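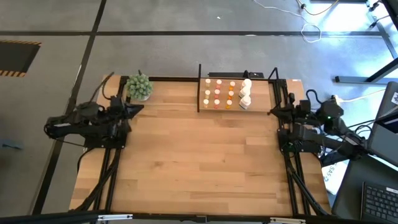

June 1, 2011. Bottles and caps, continued.

Good session on the containers. I've wanted to get the small vials sorted by cap colour for ages and the board makes it so easy! Cream, pink and orange each get their own column, and you can find what you want from the other side of the bench. Madhu Srivastava wants a fourth colour (green, if Brevent still do them). I'd vote yes, though the Mishra order has to go in first and there are 29 lines on that already.

Stimel caps versus Kiltdale caps: I tried both on the same bottle. The Kiltdale ones need a firmer push and then turn beautifully, with a proper click at the end. The Stimel ones start more easily but I cross-threaded 2 before I got the knack. Backing the cap off a quarter turn first until it drops into the thread, then going forward, sorts it out. Lovely when it seats.

Then on to the bigger containers and the shelf rail, which I'm very pleased with. Having jars and pill bottles side by side at one height makes the labels far quicker to read, and a short one no longer hides behind a tall one. 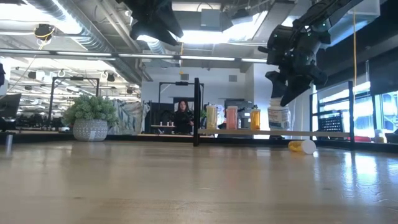

Can a bottle be left lying on its side while we're working? For a few minutes it's fine as long as the cap is fully home, but stand it up again before you go to lunch.

Same goes for loose caps, by the way. Put them down top side down so the liner doesn't touch the bench, and keep each one near its own bottle. Our drawer of orphans is up to 306 and I refuse to add to it.

I do like the see-through bottles best for this. You can tell how full they are without opening anything, and the amber ones look splendid with the lights on them. Clear plastic does show every scratch, though, so the old batch is getting tatty.

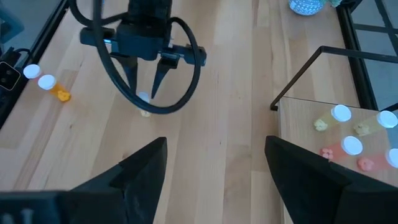
The scratched ones can go for practice and we'll keep the new batch for proper runs. Nearly 3 boxes left of those, in the tall cupboard behind the spare trays.

Next: label height. Mine are all wonky. Madhu has a jig somewhere, must ask. Also more cream caps.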